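Kyu-ri Seol
07/01/2022

Thread: the path robot stopped dead on an asphalt path, then tried to leave it. Notes on the fault, as it took us far too long to find and someone else may have the same one. 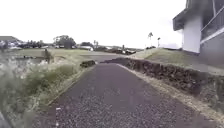 Background first. The robot is a four-wheeled outdoor carrier we call Drivel, after the noise its first log files made. It follows a recorded route at walking pace, carrying a 34 kg test load. Navigation is wheel odometry, an inertial unit, a front camera and one lidar. GPS is used only as a sanity check.

The fault. On a straight section it has driven many times, Drivel slowed, stopped, reported "path blocked" and waited. Nothing was blocking it. After the timeout it planned a way round the thing that wasn't there, which took it left, over the edging and into the long grass.

It went in with one front wheel and stopped when the tilt limit tripped. No damage apart from a scuffed wheel hub. Annunziata Leone was walking behind with the remote stop and had already pressed it. The log shows her stop and the tilt trip 40 milliseconds apart, and I am not going to argue about who won.

First theory: the grass. Tall seed heads leaning over a path are a known nuisance to lidar. They return a few weak points, the points move, and the obstacle layer grows a fuzzy lump. We have a filter for this. It was on. We replayed the log with it off and on, and the grass was being removed correctly in both the near and far bands.

Second theory: the camera. Flat white sky, dark asphalt, exposure hunting between the two. The image did brighten and darken a little before the stop. But the camera doesn't vote on obstacles in this build, it only estimates where the path edges are. Edge confidence dropped slightly and recovered. Not the cause.

Third theory, mine, held for most of a day: the rock wall. It is rough and it gets nearer the path's line the further ahead you look, so a small heading error swings wall points across the route. I was quite attached to this one. The heading error needed is 3 degrees. The measured error was well under one.

What it was: a stale transform. Every lidar scan is stamped with a time, then placed in the world using the robot's pose at that time. At scan 3926 the pose for that stamp hadn't arrived yet. The code should wait, or drop the scan. It did neither. It used the last pose it had.

One late pose is harmless at walking pace. The trouble is that the last pose it had came from before a restart of the odometry process, which had crashed and come back without telling anyone. So a whole scan of rock wall was placed in the map several metres from where the wall is, straight across the path.

Then the second half of the fault. Obstacles in our map are cleared when a later scan sees through them. The Ristov obstacle layer we use only clears cells inside the lidar's trusted range, and most of the ghost wall sat just outside it. The robot had stopped, so it never got close enough to clear the rest. It could have waited there until the battery went flat.

The third half, if I'm allowed one. The replanner treated the grass as free space, because the grass filter had removed it. Perfectly consistent: we had told it that grass isn't an obstacle, and it took that to mean grass is somewhere to drive. This is the part I'm least happy about. A phantom obstacle is a nuisance. A machine that leaves the path to get round one is a safety matter.

Why did odometry crash? A connector on the rear left wheel encoder. Vibration on coarse asphalt, pin backing out, a burst of nonsense counts, an unhandled exception, automatic restart. The restart took less than a second and counted as "healthy" on the dashboard. I wrote that dashboard check in June and it does what I wrote.

Changes made so far:
Scans with no matching pose are dropped.
Any odometry restart is a full stop, and a person has to clear it.
Filtered vegetation is now "unknown" and closed to the planner.
No replanning outside the recorded path width, for any reason.
Locking connectors on all four encoders.

Not changed yet: the clearing range. Widening it cures this case and makes rain worse. Yoon has a patch that clears by age as well as by sight. I don't like obstacles that expire on a timer, as real ones don't. We'll test it in replay only for now.

Someone at Okmont asked if a bumper would have helped. No. There was nothing to bump into. What did help was a person a few steps behind with a button, and that stays until we have a lot more distance on the new build.

Replay log and config diff will go up once I've taken the site coordinates out. If you run the same layer, search your own logs for a pose stamp older than the process that published it. We found two more in ours, both on runs we had marked as clean.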